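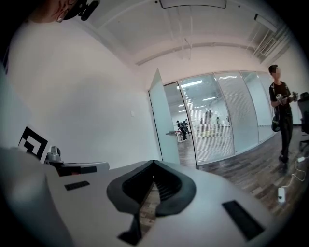 Gultwood Hand-Held Gripper
Replacement finger pads and safety notice

Home > Grippers > Hand-held > Service parts

Notice posted Friday, July 12, 2019

Woltside has stopped shipping the first version of the finger pad set for the Gultwood hand-held gripper. If you have a first-version set, please read this page before you use the tool again. Replacement sets are free for affected units.

What went wrong

The pads are soft and are bonded to a stiff backing. On some first-version sets the bond lets go at the tip, where the two pads meet. The pad then folds back under load. When this happens the jaw can close past its normal stop and catch a fingertip between the backing pieces.

We have had 2 reports of pinched fingers. Neither needed more than a bandage. We also had returns from customers who noticed the fold before anyone was hurt. Our Esness shop tested 100 first-version sets from stock and found 71 with a weak bond at the tip. The adhesive had been stored too cold in December and did not cure all the way through.

The same fault can spoil recorded work. A folded pad changes where the grip point sits, so a motion recorded with the hand-held tool may not match what the arm-mounted gripper does when it plays the motion back. One customer lost a day looking for a calibration error before checking the pads.

Which units are affected

Look at the back of each pad near the mounting screw. First-version pads have no letter. Second-version pads have a raised letter B. Sets marked B are not affected.

Pads for the arm-mounted Quintana gripper use a mechanical clip and no adhesive. They are not part of this notice.

How to check your pads

Open the jaw fully and lock the trigger.
Press the tip of each pad sideways with the eraser end of a pencil. Keep your fingers out of the jaw.
If the tip lifts or you see a gap along the backing, take the tool out of use.
Check both pads. They can fail separately.

Passing this check does not clear a first-version set. Order the replacement anyway. Until it arrives, keep the trigger force at the low setting and do the check before each session.

Do not glue a loose pad back down. Household glue hardens the tip and can crack the backing.

Fitting the new set

Remove the screw behind each pad and slide the old pad straight out. Slide in the new pad until it clicks, then tighten the screw until snug. Close the jaw slowly by hand. The tips should meet evenly with no overlap. Run the zero routine again before you record anything.

Specifications, version B set

Contents: left pad, right pad, two screws, driver
Bond: molded tab plus adhesive
Maximum grip load: 260 N
Fits: all Gultwood hand-held grippers
Price: free for affected units

Ordering

Use the service parts form and enter the serial number from the handle. You do not need to send back the old pads. Cut them in half before throwing them away so they are not refitted by mistake.

Related parts: trigger spring, jaw stop screw, handle cover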